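Intro to Wood Science, Notes for Session 3
Grain, moisture and why boards move

Last time we got as far as the cell walls, so I'll pick up there. If you missed it, borrow somebody's notes (Leonor Lobo takes very good ones, and she said I could say so).

Think of a piece of wood as a bundle of drinking straws. The straws run up the trunk, and when a mill saws along them you get the long lines we call grain. Water sits in two places: inside the straws, which is free water, and in the walls of the straws, which is bound water. Free water leaves first and the board hardly changes size. Once the walls start to dry, things get interesting! The walls get thinner, the whole bundle pulls in sideways, and a board that was flat in July can cup by winter.

I brought up the old Hamdy library shelves in class because I love them. They had 54 boards, all cut from the same lot, and the ones sawn flat across the rings moved far more than the ones sawn straight through them. Same wood, same room, different cut. 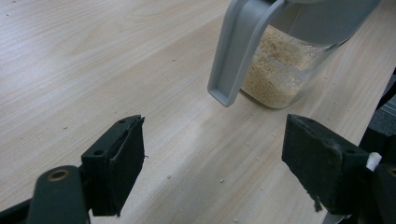
Why does a board swell across the grain but hardly at all along it?

Most of the tiny fibers in the cell wall run nearly the same way as the straws. Water squeezes in between the fibers and pushes them apart sideways, but it can't do much to make them longer.

So when you plan a wide top, leave it room to move from side to side. Slotted screw holes are fine, and so are the little metal clips Rodrigo Henriques showed us. Please don't glue a solid top tight to its base (I did this once, with a desk for my sister, and it split with a bang at dinner time).

For next class: read the handout on drying, then weigh your sample block and write the number down before you put it in the oven. Kelly Tapley has the key to the scale cupboard. Blocks and write-ups are due 11/5/25, and put your name on the block itself, in pencil, on the end grain.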